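Home | Topics | Laundry | Cleaning | Bags and Shoes | Sign in

We use cookies to remember your settings. Accept | Manage

Marks on a white table and a creased canvas bag

Posted by Elin Craddock, May 21, 2023

I have a green canvas bag with darker trim along the edges. It spent the winter folded under a pile of coats and the creases won't drop out. I don't want to put it in the machine because the trim on my last one shrank and the whole thing went crooked. Can I iron it?

The table I use for packing is smooth and white, and it has pale streaky smudges on the left side that washing-up liquid hasn't moved. I'd like to sort both before September, when I go away for 17 days.

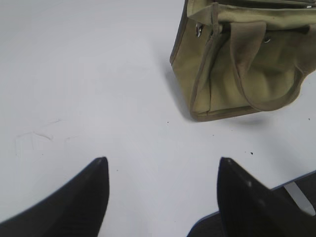

Rhun Mathias
Iron it inside out with a damp tea towel between the iron and the canvas. Medium heat, and keep off the trim. If it's waxed canvas don't iron it at all, as the wax will come out on the towel. Stuff it with old towels afterwards and leave it for 2 days.

For the table, try warm water with a splash of white vinegar and dry it straight away. Not if it's stone.

Tomos Pugh
just pack it full, creases go on their own. mine is a Hukcombe and has never seen an iron

Branwen Gethin
Agree about the tea towel. I'd do the table first, so you aren't putting a clean bag down on vinegar. If the streaks are still there after more than 5 wipes they are probably scuffs in the surface, and a melamine sponge used lightly may help. Test a corner, because it can dull a shiny finish.

Print this page | E-mail this page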